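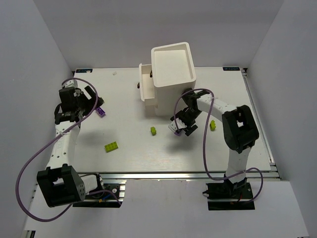 Cuaderno de taller, jueves, 9:40

Evaluación del kit de dos brazos de Jernum. Segunda semana con el equipo en préstamo. Hoy: tarea de cajón y ladrillos, mando a distancia, sin política entrenada todavía.

Montaje igual que el martes. El mueble de cajones lo he girado para que abran hacia la izquierda, porque de frente los dos brazos se estorbaban. Lwazi prefiere probarlo también en diagonal; queda pendiente.

Reparto de trabajo: brazo izquierdo para el cajón y los ladrillos de su lado, brazo derecho para el resto. Ladrillos verdes y morados, los de siempre. Van dentro del cajón y se cierra.

Serie de la mañana, 23 intentos. Fallos apuntados:
- el pomo se escapa de los dedos si se entra con la pinza demasiado alta
- el ladrillo verde grande se gira al cerrar la pinza, hay que cogerlo por el lado corto
- 2 paradas por límite de par en la muñeca derecha, las dos con el brazo muy estirado

Los dedos que vienen de serie son rígidos. Con los ladrillos van bien, con el pomo regular. Unathi tiene unas fundas de silicona del proyecto Udine y las va a traer.

Cables: los morados hacen un bucle bastante grande por fuera de cada brazo. La brida blanca del eslabón superior los sujeta, pero al recoger el brazo izquierdo el bucle se va hacia la pared lateral. No ha enganchado nada. Preguntar a Jernum si hay un juego más corto - el manual sólo da una referencia y no dice la longitud.

12:15. Llamada con Chantelle Mahlangu, de Jernum. Confirma que la calibración se guarda en la base y no en el ordenador, así que se puede cambiar de equipo sin repetirla. Lo de los cables lo consulta. El contrato de mantenimiento cubre motores y electrónica, no los dedos. Pedí precio de 3 juegos de repuesto.

Tarde. Repetida la calibración del derecho tras la segunda parada. Karabo ha bajado la velocidad máxima en el fichero de configuración y no ha vuelto a saltar, aunque sólo hicimos cinco pasadas.

Para decidir la compra Mbali quiere 1.000 ciclos de apertura y cierre de pinza sin perder el cero. Se puede dejar corriendo por la noche si alguien firma la hoja.

Pendiente:
- fundas en los dedos y repetir el pomo
- mueble en diagonal
- respuesta de Jernum sobre cables
- comparar con la oferta de Stondo, que sigue sin mandar la ficha de la pinza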